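Report to the Hegde Fund
Period ending 2007-06-14
Grant: Home Repair Classes, Skaltadow and Tornance

## Where we are

The evening classes in Skaltadow have finished their first run. We offered two courses, one on basic plumbing and one on small furniture repair. Both filled. The plumbing group asked for more time on shutoff valves and toilet tanks, so we dropped the session on water heaters and will put it in the fall schedule.

Tornance is behind. The hall we had planned to use raised its rent in the spring and we did not sign. We now have a written offer from the Pernden branch library for its lower room, 16 seats, free on weeknights. The room has a sink but no floor drain, which rules out some of the plumbing work. Furniture repair can go ahead there.

## Spending

We have spent about half of the tools line. The largest single cost was clamps, followed by hand planes, two of which had to be returned with cracked handles. The refund has been credited. We are asking to move $2000 from hall rent to materials, as the rent will not be needed if the library offer holds. Nothing else in the budget changes.

## Teaching materials

The furniture handout is now in its second draft. It covers loose chair joints, sticking drawers and worn runners. Readers of the first draft said the steps for wax and sanding were in the wrong order, and that has been fixed. The plumbing handout still needs its parts list.

A small wooden drawer box, open, and a gray work surface: 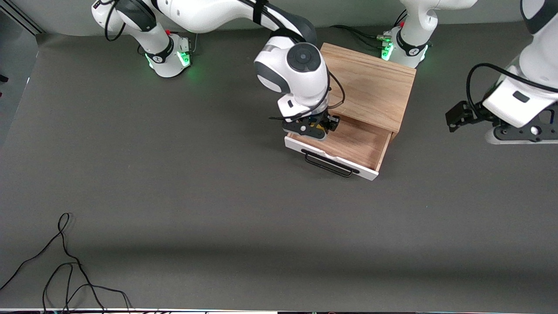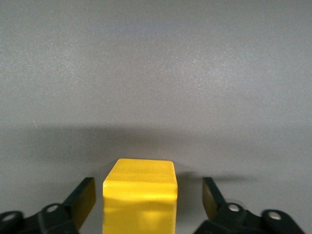

## Next period

- Sign the agreement with the Pernden branch.
- Finish the plumbing parts list and print both handouts.
- Hire a second instructor for Tornance. We have 5 applications and will interview next month.
- Open registration for the October courses in both towns.

The insurance certificate for the new room will follow by mail once the library confirms the dates. We would like an answer on the materials transfer before we place the lumber order.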